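# Equipment plan for the packing bench: gallery

Last updated January 2, 2023

We pack household goods at Nemberg for small retailers, and most of what we handle is bottles, pouches and film-wrapped multipacks. In July we agreed to look at whether a two-armed machine could take over part of the bench work, and what we would need to buy if it could. Erhan Altıntaş has kept the budget sheet since then. The notes on this page come from that sheet, tidied up a little for the people who asked to see it.

The first thing we had to settle was hands or grippers. Two-finger grippers are cheaper and easy to repair, and for cartons we would have stopped there. Bottles are harder. They roll, the shapes differ from one brand to the next, and a retailer can change the pack without telling us. Stalix quoted for a pair of five-fingered hands and Adebisi quoted for plain grippers with swappable pads. We asked both firms to price the spares separately, which took a few weeks of chasing.

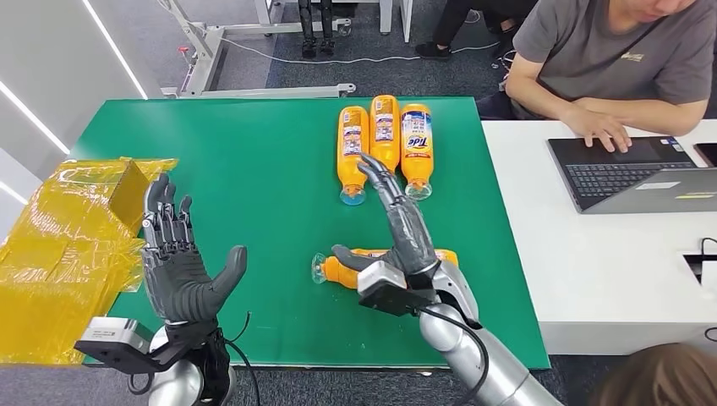 *Both hands over the green-topped table. One orange bottle lies on its side under the right hand, three more towards the far edge.*

**Hands.** The item most likely to be under-budgeted. We have put down one spare hand for every pair in use, plus a set of finger covers. Stalix will hold stock for us if we commit for a year. Adebisi will not, but their parts are off the shelf and come within a few days.

**Tables.** Allow a full table per machine, with the top clear of anything that isn't being handled. Our existing benches are 700 mm deep and that is tight with both arms reaching forward. Nikari can supply deeper tops on the same legs, so we would keep the frames and change the tops only. A plain colour is best, and matt if there is a choice.

**Cables.** Count them before ordering trunking. Power, network and the emergency stop all need their own route, and the arms need enough slack to reach the far side of the table. Erhan has allowed 100 metres across the whole area, including the run back to the cabinet.

**Desk space.** One desk next to each table, with room for a laptop and a second person to pull up a chair. We left this out of the first draft and had to add it later. Desks with a cable port in the top cost slightly more and are worth it.

**Test stock.** We set aside 54 bottles in mixed sizes and a few film-wrapped packs. Please don't return any of it to the shelves. Dented bottles go in the marked crate and are written off at the end of the month.

**Lighting.** LED strip on the walls, on its own switch. The electrician's price is good until the end of the quarter.

**Training.** Stalix includes two days on site. Adebisi charges by the day. Neither price covers travel, so we have put in a separate line -- it was missing from both quotes.

**Floor.** No change planned. Carpet is fine for the trial area, but the main packing hall is bare concrete and any stands going in there will need levelling feet.

The full sheet has 42 lines and is kept in the shared folder under Equipment. Prices are without VAT. If you spot something missing, add it at the bottom with your initials and Erhan will move it to the right section. Delivery dates from Nikari are still to be confirmed.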